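Grorton Athletic FC – management group, minutes of the meeting held Feb 27, 2022

Present: chair, secretary, first-team manager, youth coordinator, grounds lead, two player reps. Apologies from the kit officer and the women's team captain.

**1. Last minutes**

Agreed with one correction. The entry on the training lights said they "have been repaired". The grounds lead pointed out that they have been looked at. Wording changed to "inspected". The chair asked when inspected becomes repaired and was told the electrician is waiting for a part.

**2. First team**

The manager reported three points from the February fixtures so far and said performances had been better than results. The secretary noted that the same sentence appears in the minutes for the last two meetings. The manager accepted this but said the second half away at Nundlow was as well as the side has played all season. A player rep who was on the pitch said it was also the half in which we let in three.

Discussion on the back line. The manager wants to stay with a back three until the end of the season. The chair asked what evidence there was that it suited the players we have. The manager said it needs time. It was put to the manager that it has had since October. No vote taken, as selection and shape are the manager's business, but several present asked for their doubts to be recorded and they are recorded here.

Squad numbers: 18 signed on, of whom 7 have missed at least one match through injury. Two are expected back for the cup tie. The chair said they were expected back for the last one.

**3. Pitch**

The bottom goalmouth is in poor shape and the referee at our last home match said so in writing. The grounds lead wants to close it for training straight away and reseed at the end of the season. Agreed on the closure. The cones and rope put out last year were moved by our own under-14s within the hour, so the youth coordinator will speak to the coaches first this time.

A quote has come in from Vasiliauskas Groundworks for drainage along the car park side. The secretary had circulated it. Views were mixed. The quote says the work will "transform" winter availability, and the chair wanted to know by how many matches. The grounds lead thought perhaps a couple a season, if it isn't the sort of rain we had this month. That seemed a lot of money for a couple of matches. A second quote is to be got, and both firms are to be asked what they will do if the water comes back.

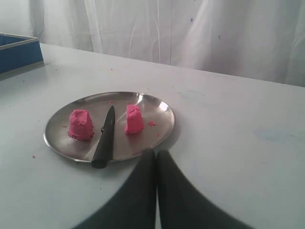
The grounds lead also raised the mower, which is starting on the second or third go. It was felt that it can wait until the drainage is settled one way or the other.

**4. Plesosum**

The Plesosum people gave the secretary a demonstration of their team app, which handles availability, match fees and messages to parents. The first season is free. The secretary was fairly keen. Others asked what the second season costs, and the secretary said this had not been made clear. A player rep said the squad already ignores two message groups and could easily ignore a third.

The youth coordinator can see a use for it with match fees, where some 25 families are behind at any one time and chasing them falls to the coaches. It was suggested that families who don't answer a coach on the touchline may not answer a phone either.

Agreed: under-12s only, to the end of the season, no card details stored until the secretary has read the terms all the way through.

**5. League restructure**

Letter received about moving to two regional divisions. It promises less travel. The secretary went through the proposed groupings and by that reckoning we would lose the short trip to Nundlow and gain two longer ones. The chair doubts the map was looked at before the letter was written. We will reply asking for the mileage they used, and hold back our vote until we have it.

**6. Youth section**

Under-16s may not finish the season. They have played the last two matches with no substitutes, and the coach is borrowing from the age group below. The youth coordinator would like to fold the side now and offer the players places in the reserves. The manager was in favour. The chair was not sure how many of them would come, having heard the same plan before. Left with the youth coordinator to ask the players themselves and report back.

**7. Any other business**

Nets for the top goal have a hole near the left post. Grounds lead to mend.

The tea urn is still tripping the switch in the clubhouse. Kettle to be used for now.

End of season awards: same format as before. A player rep asked whether the shield for most improved player has been found. It has not.

Next meeting to be called once the second drainage quote is in.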